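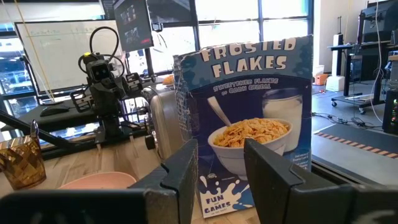 Figure 7.1 A cereal box directly behind the fingers of a gripper, with a toaster, a plate and a cup on the same table.

Chapter 7
Chores: What Machines Can and Cannot Do Yet

After reading this chapter you should be able to:
Explain why a job that is easy for a person may be hard for a machine.
Tell the difference between a task, a step and a skill.
Read a success rate and say what it leaves out.
Describe how a shop-floor job differs from the same job in a kitchen.

7.1 The breakfast problem

Putting breakfast on a table takes most adults a few minutes and very little thought. The box comes off the shelf, the bread goes into the toaster, and the cup and plate go where they are wanted. If the box turns out to be lighter than expected, the hand adjusts before the person has noticed.

Machines have done harder arithmetic than this for a long time. They weld car bodies, sort mail and fill bottles at speeds no worker could match. Yet very few homes have a machine that will set out breakfast, and the ones that have been tried need a good deal of help. This chapter asks why, and how far the gap has closed.

Consider the cereal box in Figure 7.1. Its top edge is worn and its narrow side is creased. A person picks up a box in that state the same way as a new one. A machine that was set up with measurements of a new box may close its fingers in the wrong place, or squeeze too hard at a spot where the cardboard has gone soft. Then there is the printing. The front of the box shows a bowl of corn flakes and a glass of milk, and neither one can be picked up. Vision software has to treat them as part of a flat surface, even when a real plate and a real cup are standing close by.

The toaster raises other questions. It is metal and reflects light, so its edges may look different from one hour to the next. It has a knob that must be handled in its own way. Bread has to be held firmly enough not to fall and gently enough not to tear.

7.2 Tasks, steps and skills

In this book a task is a whole job with a result that somebody wants, such as "set the table." A step is one part of that job, such as "move the plate to the left of the box." A skill is an action that can be used in many steps, such as grasping, pushing or pouring.

Most published demonstrations show skills or single steps. Readers often take them as proof that the whole task can be done. The difference matters, as small failures add up. Suppose a machine completes each step correctly 95 times out of 100, and suppose a task has ten steps in a row. If every step must work and none may be repeated, the whole task will succeed only about 60 times out of 100.

Machines that can notice a failed step and try again do much better. Section 7.5 deals with this.

7.3 A case from the shop floor

Flostdale makes small kitchen goods and packs them in cartons at its plant in Edness. In April the plant tried a two-armed machine, sold under the name Dobos, on one packing station. Dorottya Balogh, who ran the trial, gave it one job: take a boxed item from a tray and place it in a carton.

The machine made 418 attempts and failed on 106 of them. Most of the failures came from boxes with dented corners, and nearly all the rest happened after someone had moved the tray. With undamaged boxes and a fixed tray, the failure rate was low enough that the plant kept the station running, with one worker watching it and a neighboring line.

A second trial, led by Noémi Major at a test kitchen in Droltley, used the same model to clear a table. No fixed tray was possible there. The cups and plates were left wherever people had put them down, and the machine took over 2 hours to do what a person did in a few minutes.

The two trials do not contradict each other. A factory can change the work to suit the machine by fixing positions, controlling the light and rejecting damaged goods. A household will rarely accept such changes, and the machine has to suit the home.

Check your understanding

1. Write down every step in making one slice of toast, starting with the bread in its bag. Mark the steps that depend on touch.
2. Work out the success rate in the Edness trial as a percentage. What would you need to know before comparing it with a human packer?
3. Choose a chore you did this week. Which parts of the room would you have to change so that a machine with fixed movements could do it?

7.4 Seeing and grasping

A gripper with two fingers is the most common kind in use. It is cheap, strong and easy to repair, and it can hold most things that have two roughly parallel sides. We begin with the simplest case, a rigid box standing upright on a flat table.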